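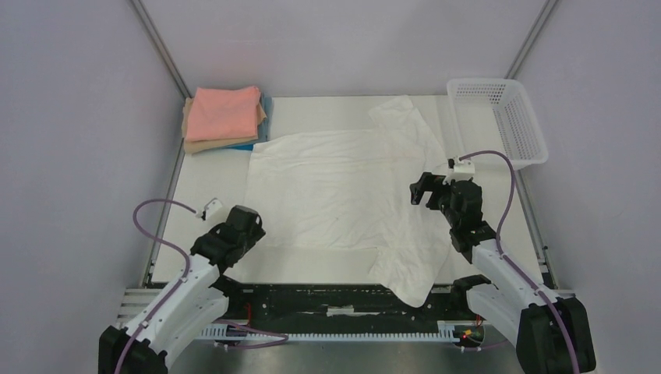 **From:** Svenja Rieger
**To:** Clanesow household list
**Subject:** Re: [household] Folding, again
**Date:** Wednesday, November 15, 2023

Dorian wrote:

> I have read the thread on towels with growing despair. Can we agree that anything rectangular is easy and stop discussing it? What I'd like to know is what people do with the big thin white things. Mine go into the cupboard as a ball and come out as a ball. My mother-in-law is coming in January and she opens cupboards.
>
> Dorian

Dorian,

I can't agree that rectangles are easy, having seen Gwenaël's, but I'll leave towels alone. A stack in the back corner with the salmon-pink one on top is as far as my ambitions go there.

For big white cloths, clear more table than you think you need. Push the basket right into the other back corner and spread the cloth over the middle. Don't try to smooth it yet. Get one edge fairly straight first - I do the left - and let the rest sulk. There's always a corner hanging off the front and a flap bunched up at the back on the right. Pull the flap out before you touch the hanging corner, or you'll drag the lot onto the floor and have to wash it again.

Then fold it in half towards the straight edge, and in half again the other way. Melina does thirds and gets a very handsome parcel which doesn't fit on any shelf in Clolbridge.

Creases are another matter. I ironed a 2 metre cloth once, in up to 50 minutes of my only life, and it had gravy on it before the potatoes came round. Ülle hangs hers over a door overnight and says it does the same job. It doesn't, but she has nicer doors than I do.

If all else fails, put the ball at the back and the towels in front.

Svenja

PS Whoever has my good pegs, I'd like them back before the weekend.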